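Koltex Shared Laundry Guide
Section 4: Using the front-loading dryers

Welcome to the drying side of the room! If you have come straight from the washers with a heavy armful, set it down, catch your breath, and read these few pages once before you press anything. The dryers are friendly machines, but they do like things done in a certain order, and a minute spent here will save you a second trip down the stairs.

4.1 Before you load

1. Check every pocket. Coins, hairpins and lip balm are the usual culprits (lip balm especially, as anyone who has ruined a good shirt will tell you).
2. Shake each piece out as you take it from the washer. Sheets like to swallow socks, and a sock inside a balled-up sheet will still be damp at the end.
3. Open the round door fully and look into the drum for anything the last person left behind.
4. Wipe the door ring with a soft, dry cloth. Metal trim shows every fingerprint, so go once around the ring and once across the window.
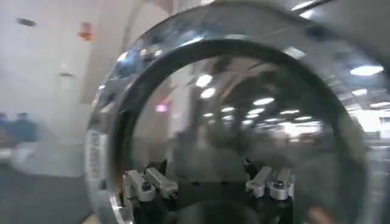
Can I use glass cleaner on the door?
A little is fine as long as you spray it on the cloth and keep it off the door seal. Plain water with a drop of dish soap does the job just as well.

CAUTION: Never clean the door or reach for the latch while the drum is turning. Wait until it has come to a full stop.

4.2 Loading and starting

5. Fill the drum loosely, to the halfway point and no higher. Towels need room to tumble, poor things, and a crammed load comes out creased and clammy in the middle.
6. Close the door and press until you feel the latch catch.
7. Note the unit number on the sticker on the front panel, and choose that same number when you pay.
8. Pick your setting. For everyday cottons we suggest 30 minutes to begin with, and you can always add more.

Note: Please keep wet clothes off the top of the machine. Small flat things do tend to get set down up there, so have a quick look before you go home. 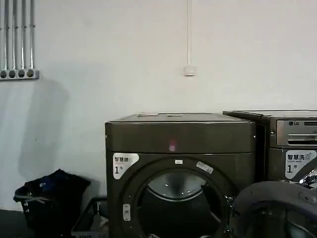
Poppy Ellwood
Resident Guides Editor, Koltex

4.3 When the load is done

9. Let the drum stop completely, then open the door slowly. Zippers and metal buttons can be very hot, so give them a moment.
10. Take everything out and run your hand around the inside of the drum. Baby socks hide at the back.
11. Fold while the clothes are still warm if you possibly can. You will have far less ironing!
12. Leave the door slightly open for the next person.

CAUTION: Do not dry anything that has had cooking oil, paint thinner or gasoline on it, even after washing. Foam pillows and rubber-backed mats must stay out of the dryer too.

Note: If a dryer stops early, check the door first, and then call the Koltex desk at extension 134 with the unit number handy.

Guide last revised 2018-05-09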